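Wrist camera planner keeps treating its own gripper as an obstacle

We have an arm that does teardown work on desktop PCs and drive racks, with one small camera at the wrist and Zolgate doing the planning. Up to build 724 life was tolerable. On 727 the planner has developed a deep fear of the gripper. It sees something large and black a few centimetres in front of the camera, decides correctly that the thing is in the way, and then refuses to move until it goes away. It is bolted on, so we could be here some time.

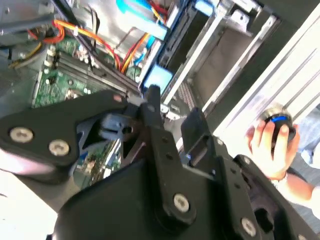

Wrist view going down into the desktop case, drive cage on the right.

The failure is always in the approach. Free space is fine, hovering is fine, and then once the fingers get below the rim of the case I get "start state in collision" with the left link named as the culprit. The obstacle it has collided with has no name, but when I draw the voxels they make a rather good portrait of the left link.

What I've tried so far:

- Growing the self-mask padding. At 4 mm the phantom is still there. At 28 mm the phantom goes, and so do the edges of the drive cage, which I would like it to keep believing in.
- Turning the wrist camera out of the obstacle map altogether. It plans beautifully and straight through the cables.
- Rolling back to 724, which works, but I need the new grasp scoring in 727 for the drive caddies.

The caddies are the worse job of the two. The fingers have to close on the lower part of the frame, so there is hardly any distance between "things I must not touch" and "thing I am holding", and the padding eats all of it. 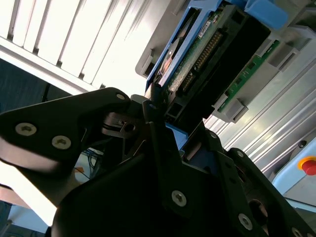 Zoltside

Edit: I have recalibrated the camera twice. The reprojection error is lovely. Please don't tell me to recalibrate the camera.

Tagged under: Planning and perception > Self-filtering > Wrist cameras

2 replies

Price

Have you tried recalibrating the camera? When ours did something like this it was the calibration. Also check the cable to the camera and restart the planner before the driver, not after.

If that's no good I would just put the padding at 28 and widen the tolerance on the grasp. You lose a bit of the map but most of it is empty anyway.

Skalska

Your calibration is probably fine. I'd look at timing first.

The self-mask is drawn from the joint state, and the voxels come from the picture. Up to 724 the filter waited for a joint state that matched the picture's timestamp. From 727 it takes the newest one it has, to save a few milliseconds. For the arm that makes little difference. For the fingers it matters a lot, as they are close to the lens and a small change in opening angle sweeps across a large part of the view. So you get a mask for where the fingers are now laid over a picture of where they were a moment ago, and the leftover strip goes into the map as furniture.

That would fit what you describe. Hovering with the fingers still gives you nothing. Opening them on the way down gives you a portrait.

Things to do, in this order:

1. Turn the strict matching back on. It's a setting on the self-filter called match_joint_stamp, and it is off by default in 727. You'll drop the odd picture and won't miss it.

2. Check that the gripper publishes its state as often as the arm does. Plenty of grippers report at a leisurely pace, and then strict matching throws away nearly everything. If yours does this, interpolate between the two nearest states.

3. Clear the map once before the approach. A fix to the filter won't remove voxels that are already in there, and in a tight case the camera may never get a clean look past the fingers to clear them by itself. This one cost me most of August.

4. Then bring the padding back down. Start at 4 and only go up if you must. If one part of the gripper still leaks, pad that link alone.

For the caddy, attach it to the gripper model as soon as the fingers close, and allow contact between it and the rack until it is fully out. Otherwise you'll cure the first phantom and meet a second one, shaped like a drive. I wouldn't widen the grasp tolerance. The map may be mostly empty but the bits that aren't are the ones you are reaching into.

Comments

Zoltside, 9th October: It was the timestamps. Our gripper was reporting slower than the arm, so I needed step 2 as well. Padding is at 4 and the planner is no longer frightened of itself. Caddy attachment still to do.

Price: Glad the restart helped.

benchgoblin: Same trouble here on 727 with a different gripper. Does the interpolation live in the filter or did you write your own?

Zoltside: Wrote my own, small node in front of the filter. It isn't pretty. I'll post it once I've taken the swearing out of the comments.

Contact us | House rules | © the contributors | Back to top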